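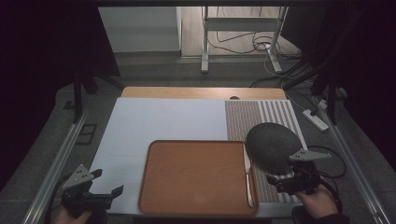 Can a premier sack the auditor general?
Only with a vote of the legislature, and in this province that vote needs two-thirds of the members.

Rostam Taheri has had that rule taped inside a desk drawer since October, when his report on the Mosance bridge contract was tabled and the premier's office began asking how long he planned to stay. He has four years left in a term of 10.

The report ran to 100 pages and most of it was dry. Two chapters dealt with Oritz, the engineering firm that won the work without a second bidder. Taheri found 14 payments approved by a deputy minister who had no authority to sign them. The government said the paperwork had been tidied up since and the bridge was sound.

Opposition members wanted an inquiry. Government backbenchers, several of whom had called for one when the other side was in power and the Nair ferry terminal ran over budget, said the matter was closed. The member for Flimia was the only one to break ranks, and she has lost her seat on the public accounts panel.

"I don't take it personally," Taheri said on Sunday at his kitchen table. "They ask when I'm leaving. I tell them the date on my letter of appointment."

What the premier can do without a vote is set the office's budget. The draft estimates have it losing four positions, all from the branch that looks at capital projects. Taheri has written to the Speaker to object. The Speaker's office confirmed it has the letter and would not say when it will be answered.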